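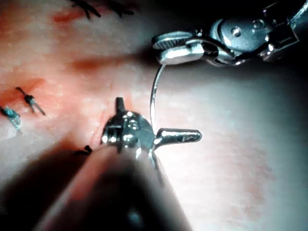 Two robotic surgical instruments with a curved needle between them.

Who Made That Crunch? How Movies Get Their Sounds

Next time you watch a movie, try closing your eyes for a minute. (Pick a part with no talking.) You'll hear shoes on gravel, a coat rustling, a door, a spoon in a cup. I used to think all of that got recorded while the actors were acting, and I was so wrong!

On a movie set, the microphones are mostly there to catch the voices. Footsteps come out faint and muddy, or they get mixed up with a truck going by outside. So later on, people in a quiet room watch the movie on a screen and make those little sounds all over again. It's called Foley, and it's my job, and I love it.

My room

I work at a small sound studio called Zadine. My room has thick soft walls so the noise from the street stays out. The floor is made of squares, and every square is something different: wood, tile, sand, dirt, an old piece of carpet. When a character walks from the beach into a house, I walk from the sand square to the wood square, and I have to land each foot at the exact moment theirs does. I have big feet, so playing a mouse takes a lot of practice.

Behind me are the shelves. Oh, the shelves! Gloves, bike chains, umbrellas, 16 pairs of shoes and a suitcase that squeaks. I bought the suitcase at the Panasiuk flea market for three dollars and it has been a pirate ship, a rocking chair and a very grumpy gate.

Fakes that sound real

The real thing often sounds wrong through a microphone. Real snow can be a bit dull, so I squeeze a leather bag full of cornstarch and it goes creak, creak, just like boots on a cold morning. Snapping celery makes a great breaking branch. For flapping wings I shake a pair of leather gloves. I did that for a whole cartoon about an owl, called Otus, and the list of sounds for it had 1,289 lines. My arms were so tired!

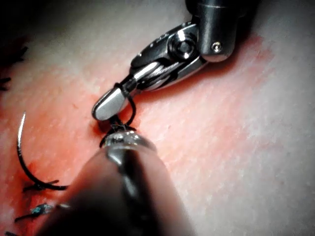 What happens after I'm done

My sounds go down the hall to the mixer. A mixer takes the voices, the music, my footsteps and the really big noises, like thunder and engines, and decides how loud each one should be. If somebody is whispering a secret, my rustling coat gets turned way down. I try not to take it personally.

Then the movie gets played in a room like a real theater, with speakers on all sides. The one we use is at the Vitier, and it's a great place to find out that a footstep is late.

Try it at home

You need a friend, a phone or tablet that can record sound, and a short piece of a movie you like.

1. Watch the clip with the sound off and write down every noise you think should be there.
2. Look around the kitchen for things to make those noises with. Ask before you use food!
3. Play the clip, still silent, and make your noises along with it while your friend records.
4. Swap jobs and do it again.
5. Start the clip and the recording together and listen.
6. Fix the one that bugs you most.

Footsteps are the hardest, so start with a door or a cup. My first try at a horse sounded like somebody dropping potatoes down the stairs.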